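Mumoven Tabletop Set: README

Version 2, 31 January 2023
Maintained by Esben Riis

Overview

Mumoven is a collection of short recordings of everyday work at a table: laying places, clearing them, sorting cutlery, folding napkins, wiping down and stacking. It holds 2310 clips in 26 activity groups. This file covers the table surfaces, how they are prepared between activities, the folder layout and the known faults. Object lists are kept separately in objects.txt.

Contents

clips/ one folder per activity group, numbered 01 to 26
surfaces/ stills and notes for each table surface
labels/ one text file per clip
objects.txt names of the objects used, with size and material
changes.txt changes since version 1

Folder numbers follow the order in which the activities were first written down. They do not indicate difficulty or date.

Surfaces

Two rooms were used. The Cedon room has a white table with a smooth top. The Kestano room has an oak table with visible grain and a shallow groove near one corner. Each clip label gives the room in its first line and the activity in its second. Clips from the two rooms should not be pooled for any measure that depends on contrast between object and background.

The white top is the harder of the two to label. Pale crockery and plain napkins have weak outlines against it, and soft shadows can be taken for marks on the surface. Labellers were told to treat a grey patch as a shadow unless it stayed put when the things above it moved.

Every activity group starts from a bare top. The order of work is as follows.

Remove all crockery, cutlery and cloths to the side trolley.
Brush crumbs into the tray. Do not sweep them on to the floor.
Wipe with a damp cloth, long side first, then short side.
Dry with a second cloth.
Wait until no streaks show, then record the surface still.

Surface stills are taken close to the top, with the middle of it left clear. They are stored under surfaces/ and carry the number of the activity group that follows. 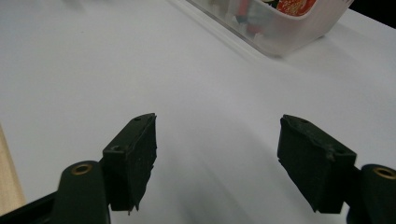

Çınar wrote after version 1 that the wiping order ought to be reversed for the Kestano table, as the groove collects water when the long side is done first. The same message asked whether a streak left on the white top should be labelled as a spill. The first point was accepted and the Kestano notes were changed in August. On the second, a streak is labelled "residue" and a spill is labelled "liquid". Where the labeller could not decide, the field reads "unclear" and should be left out of any count of spills.

Labels

Each label file has five fields: room, activity, start state, end state, remarks. The start and end states use the same short vocabulary:

bare: nothing laid out on the top
part laid: at least one place incomplete
laid: all places complete
in use: food or drink present
cleared: crockery removed, surface not yet wiped

"Bare" and "cleared" were mixed up in several groups in version 1. Groups 04, 11 and 19 have been relabelled. Group 20 has been checked only in part. Tools and hands over the table do not affect the state, which refers to what has been set down on the top.

Known faults

Group 07 has no surface still for the oak table.
In group 13 the napkins are listed as cotton in objects.txt. They are a linen mix.
The remarks field is empty in 500 label files. Empty means that nothing was written, and it should not be read as "no fault found".
Light in the Kestano room changes through the afternoon. No correction has been applied.

Splits

No fixed split is supplied. Users who need one should divide by activity group and keep all clips of a group together. Neighbouring clips within a group often share the same crockery in nearly the same places.

Corrections

Send corrections to Esben Riis with the group number, the clip number and the field concerned. Corrections to objects.txt should give the old entry as well as the new one. Accepted corrections are listed in changes.txt under the name given by the sender.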